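Community Help – Household Records and Correspondence

Landlord says my security deposit was returned by check, but no check ever arrived. How should I proceed?

Posted by Brenda Tapia
September 2020

I would be grateful for guidance from members who have handled a matter of this kind. I rented a one-bedroom apartment in Prarville for two years and left at the end of the lease term in May. The property was managed by a firm called Kadix, which took over from the original owner during my second year. My deposit was $1,323. I gave written notice, cleaned the apartment, returned both keys to the office and received a signed receipt for them. I also left a forwarding address on the form the office supplied.

After several weeks without any word, I telephoned and was told that the deposit had been mailed in full, less a cleaning charge, in the amount of $962. The person I spoke with could not give me a check number. She did confirm the address to which it was sent, and that address was the apartment I had just left. I asked for the check to be canceled and issued again. I was told that the accounting department would review the request and contact me. It has not done so, and two further calls have produced the same reply.

My questions are as follows. First, is the firm required to send a second check when the first went to the wrong place? Second, may I dispute the cleaning charge even though I have not seen an itemized list? Third, is it better to write once more or to go directly to small claims court? I have kept the lease, the key receipt, my photographs of the rooms and a copy of the forwarding address form. I do not have anything in writing from the telephone calls.

Thank you in advance for any assistance.

Posted by Gebhard Hofstetter

The rules on deposits differ from state to state, and in some cases from city to city, so the first step is to obtain the text of the law that applies to the address of the apartment. It is normally available without charge on the website of the state attorney general or the state court system. Look for three items in particular: the number of days within which the deposit must be returned, whether an itemized statement of deductions is required, and the penalty, if any, for failing to meet either duty. Please do not rely on a figure given on a general website, including this one.

On your first question, a check that has not been received and has not been cashed does not ordinarily settle a debt. If the firm had your forwarding address in writing and mailed the check elsewhere, the error is the firm's to correct. It can ask its bank whether the check has been paid. If it has not, the firm can place a stop payment order and issue a replacement. Firms sometimes ask the tenant to sign a short statement promising to return the first check if it turns up. Such a request is reasonable. A request that you pay the bank's fee is less so, and I would decline it politely in writing.

If the check has been paid, ask for a copy of both sides. The endorsement on the back will show how it was deposited. Should the signature not be yours, the firm will need to file a claim with its bank, and you will probably be asked for an affidavit stating that you did not sign. Banks apply time limits to such claims, so the firm should be told promptly that you did not receive the funds.

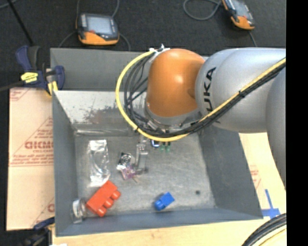

On your second question, you may dispute a deduction before seeing the itemized list, and the absence of the list may itself be a ground for the dispute. In many states a landlord who does not send the statement within the period set by law loses the right to keep any part of the deposit. Ordinary wear is generally not chargeable. Faded paint, small nail holes and carpet worn along a walkway usually fall under that heading. Grease left in an oven usually does not. Your photographs will be more persuasive if the original files are kept with their dates intact, so please do not edit them or send your only copies to anyone.

On your third question, I would write once more before filing. A letter of demand is required in some states, and judges tend to expect one in the others. The letter should contain the following:

Your name, the address of the apartment and the dates of the lease.

The amount of the deposit and the date on which the keys were returned.

A statement that the forwarding address was supplied in writing, with a copy of the form enclosed.

A statement that no payment and no itemized list have been received.

The amount you are requesting and the date by which you expect to receive it.

A sentence noting that you will file a claim in small claims court if the matter is not resolved by that date.

Keep the letter to one page. Send it by certified mail with a return receipt, and send an identical copy by email if you have an address for the office. The tone should be courteous throughout, as it may be read aloud at a hearing.

You should also confirm who is legally responsible for the deposit. When a property changes hands or management, the obligation often passes to the new owner, but the manager is not always the owner. The county recorder or assessor can tell you whose name is on the title. If there is any doubt, address the letter to both parties.

Posted by Stella Biwott

You should just go to court. Letters get ignored. In my case the filing fee was $47 and it was added to what the other side had to pay me. I do not recall needing a lawyer for any of it. Bring your receipt for the keys.

Posted by Elínborg Eskildsen

I agree with most of what Mr. Hofstetter has written and wish to add several points on procedure. I assisted at a tenant information desk in Sedgwick for 12 years, and missing checks were a regular topic there.

Please make a record of the telephone calls now, while they are still reasonably fresh. Write down the date and time of each call, the name of the person who answered and what was said, including the statement that the check was mailed to your former apartment. Your telephone bill or call log can confirm the dates. A short email to the office will then turn the conversation into something in writing. It may begin, "This is to confirm our telephone conversation, in which I was informed that," followed by the facts. If the office does not correct your account, that silence may be of some use to you later.

Contact the post office as well. If you filed a change of address, first-class mail should have been forwarded to you for a limited period, and mail that could not be forwarded should have gone back to the sender. A returned envelope may well be sitting in the firm's own mail room. I have seen a check recovered in this way from a tray of unopened returns, after two months of correspondence on the subject. If you did not file a change of address, you may still do so. You might also leave a polite note for the present occupant of the apartment asking whether any mail has arrived in your name.

With regard to the deduction, $1,323 less $962 leaves $361, and a cleaning charge of that size ought to be supported by an invoice. Ask for it in the same letter. Ask also whether the work was done by an outside company or by the firm's own staff.

Should the replacement check arrive in the lower amount, be careful before you deposit it. Read the check and any letter enclosed with it for words such as "payment in full" or "final settlement." In some states, depositing a check marked in that manner can end your right to claim the remainder. A legal aid office can advise you on this point, and many law schools operate a clinic that will read a lease and a letter at no cost. The one in Grirkudstead accepted inquiries by telephone when I last referred someone to it, although its hours were short outside the academic term.

I would respectfully differ from Ms. Biwott on proceeding immediately. Small claims court is a suitable place for this dispute, and the fee is modest in most counties – but a claimant who arrives without a written demand may be sent away to prepare one. Check the limit on claims in your county and the rules for serving papers on a company. The secretary of state's business search will show the firm's registered agent, to whom the papers are normally delivered.

Posted by Brenda Tapia

I thank all three members for their replies. I have requested the title information from the county and have written out my notes of the calls. The letter will go by certified mail to both the management firm and the owner. I did file a change of address, but I see from the confirmation that it began nine days after I moved, and I will ask the post office what would have happened to mail delivered in that interval.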